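职业教育 · 商品包装与陈列

2018年2月18日　编写:Ea Bech　审订:İlker Sezer

阅读 2,686　收藏 143　分享到

第四章　纸袋包装与小件食品的装袋

学习目标

学完本章后,学生应能说明手提纸袋各部位的名称与作用;能按照商品的形状和脆弱程度选择袋型;能独立完成单件及多件小食品的装袋操作;能对袋面图文的位置和朝向作出合理安排。

一、引言

手提纸袋在零售业中的使用十分普遍。面包店、糕点铺、文具店和礼品店的柜台上,纸袋往往是顾客离店前接触的最后一件物品。商品在店内陈列时由货架和托盘支撑,装入纸袋之后,支撑便由袋底、袋壁和提手共同承担。装袋方法不当,再好的商品也可能在途中压碎、变形或倾倒。

本教材前三章讨论了包装材料的分类、纸张的克重与挺度以及标签的书写规范。本章转入操作层面,以糕点、饼干等小件食品为主要对象,讲授从开袋、入袋到交付的完整过程。章末附有实训任务,由各校根据课时安排选做。

二、纸袋的基本结构

手提纸袋一般由袋身、袋底、袋口和提手四部分组成。袋身又分为正面、背面和两个侧面,侧面多有一道纵向折线,便于平放收存。袋口有折边与不折边两种,折边袋口较为挺括,反复开合后不易撕裂。提手常见的有扁纸条、纸绳和棉绳三类。纸绳由纸条捻成,成本较低,手感略硬,适合较轻的商品。

袋底是承重的关键。装袋之前,应将手伸入袋内,把袋底四角逐一推平。袋底未完全展开时,商品会集中压在一条折缝上,袋身随之歪斜。

三、装袋的一般要求

装袋应遵循先重后轻、先硬后软的次序。带有独立内包装的饼干和华夫类糕点,表面凹凸,边缘较薄,宜贴靠袋壁竖直放置,避免平铺于重物之下。同袋放入盒装商品时,盒子应先落底,糕点随后放入。

开袋时,操作者以一手扶住袋口上沿,另一手将对侧袋壁向外推开,使袋口保持足够的宽度。提手应向外拨开,不得落入袋内。放入商品后,不宜用力抖动纸袋。如需调整位置,应手持内包装的封口处轻移。

四、袋面图文

袋面图文承担识别与问候两项功能。店名、短语和插图的位置应在设计阶段确定,文字可横排,也可沿袋身竖向排列。短语以简短为宜,四字短语尤为常见,中英文并用时应分清主次,英文字号通常较小。

白色袋身配浅色色块,视觉上较为轻快,适合糕点和糖果。色块面积过大时,印刷成本上升,折线处也容易露白。Fourie 糕点铺在重新设计纸袋时,将原有的满版底色改为局部色块,首批订制1,000只,其中659只在开业当月用完。负责陈列的 Chaimae Abdel Hamid 在实训指导记录中指出,局部色块便于店员辨认正面,交付时朝向更为统一。
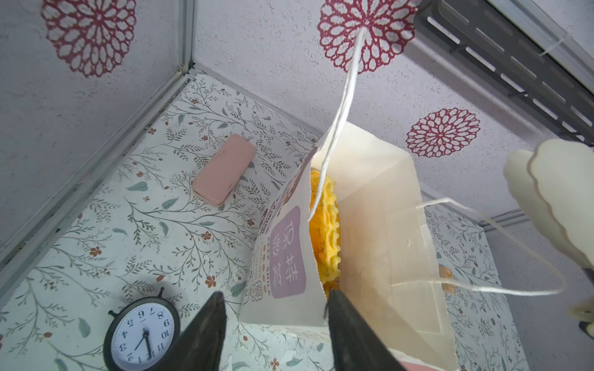 图4-1　白色手提纸袋与独立包装糕点。袋面印有“保持微笑”及英文“KEEP SMILE”。

观察图4-1时,请注意糕点在袋内的位置、纸绳提手与袋口的关系以及色块在袋面上所占的区域,并与第三节的要求对照。

五、课前思考

1. 若同一纸袋需装入一件盒装商品和两件薄饼,应如何安排先后次序?

2. 提手落入袋内会给后续操作带来哪些不便?

3. 收集两只不同店铺的纸袋,比较其袋口、提手和图文布局,并将结果记入实训手册。

以下第一节由 Aidan Mac Mathúna 执笔,从袋型的选择讲起。

评论 6　分享 21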